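Home | Tips | Film Nights | Contact

Film night at home without the faff

I've been doing a film night for friends every February for years now, and I've finally got the front room behaving itself. A few things I've picked up, mostly the hard way!

Sound first. If you can't hear what anyone's saying but the explosions rattle the windows, go into the telly's sound menu and look for night mode or dialogue boost. Ours was on "stadium" (why?) and switching it off sorted most of the mumbling. Pull the speakers out from the wall a bit too, the boom goes right down.

Then the screen. Turn off motion smoothing, please, I beg you. My friend Jurgita put on a comedy from 2000 and it looked like a daytime soap until we found the setting. Wipe the screen with a dry microfibre cloth and nothing else – no window spray, no kitchen roll.

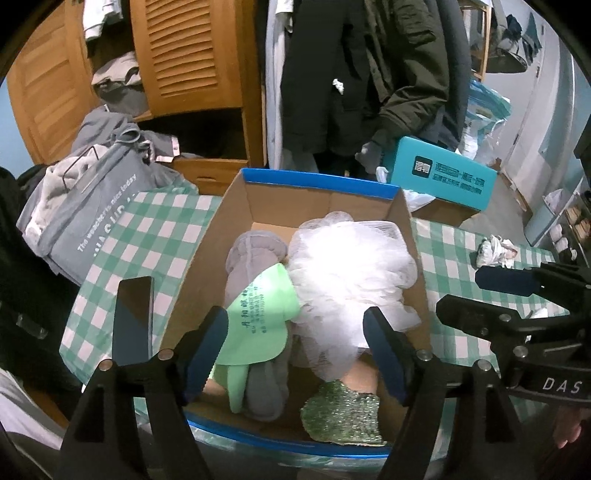 Soft things in a blue-edged box, with the bath puff on the right.

Popcorn! Put 2 kernels in the oil with the lid on, and when they pop, tip in the rest, take the pan off the heat while you count to thirty, then back on. Far fewer duds. Salt it while it's hot, and use fine salt or it all ends up at the bottom of the bowl.

Lamps go behind the sofa, never facing the screen. And start the film before you serve anything that needs a knife and fork... Boris once brought a lasagne and we missed the first 18 minutes passing plates about.

Oh, and check the disc is in the case before everyone sits down.

Last updated: 7/10/24

Related tips
Getting wax off a coffee table
Storing DVDs without the cases
Quiet snacks for loud people
Hiding cables behind a bookcase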